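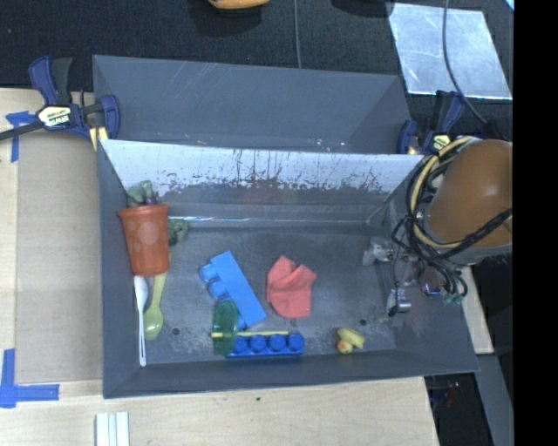
The robots that taught themselves to tidy, and what the score leaves out

By Aoife Breathnach
February 7, 2024

Ninety per cent is a lovely number. It was in the first line of the summary that Zoltard sent me, it was on the second slide of the talk, and by the time I sat down with Alaric Marchetti, who runs the company's small research team, I had heard it so often that I'd stopped asking what it was ninety per cent of.

So I asked. The answer took him most of a pot of tea.

The method is called Skiter. Most robot arms that learn to pick things up are shown how by a person, who steers the arm through the job again and again while a computer records it. That is slow and dull, and it costs money. Skiter's promise is that you can stop early. A person gives the arm a short set of lessons, and after that it practises alone in a bin of mixed household bits — spoons, a plastic cup, toy bricks, a rubbed-out sort of cloth — and marks its own work. Good tries go back into the lessons. Bad ones are thrown away.

Marking its own work is where I began to fidget. A camera looks into the bin before and after each try, and a second program decides whether the arm did what it was told. In the published test the arm made 3000 tries, and the marker passed 90 per cent of them. Nobody watched them all. Marchetti's team checked a sample by hand and found that the marker mostly agreed with them, though when I pressed him he said it was "a bit generous with soft things".

Soft things matter. A toy brick has flat sides and keeps its shape. A cloth is a new object every time it lands. When I asked for the results split by object, I was told they would be in a longer paper, due in May.

There is also the question of the bin. Sloping walls nudge things back towards the middle, and a dropped object stays within reach, so the arm can have another go without anyone bending down to help. It's a sensible way to gather practice. It is a poor stand-in for a kitchen worktop, where a dropped spoon goes under the cooker.

Marchetti doesn't dispute this. "We never said kitchen," he told me. His backers at Onura did, in their own announcement, twice.

The fairest check I could find came from Ferreira, a rival lab that rebuilt Skiter from the published notes. It used 12 objects the arm had never met. On 11 of them the self-taught arm beat one trained on human lessons alone, though often by a whisker. On the last, a thin folded napkin, it did worse than before it had practised. Ferreira's guess is that the marker had been passing near misses, and the arm had learned to make more of them.

I find that result more useful than the headline. It says the idea works, up to a point, and it says where to look when it doesn't. Zoltard's next trial will have people mark every try with cloth in it, which will be slow and dull and cost money. Marchetti expects the score to drop. He wouldn't say how far.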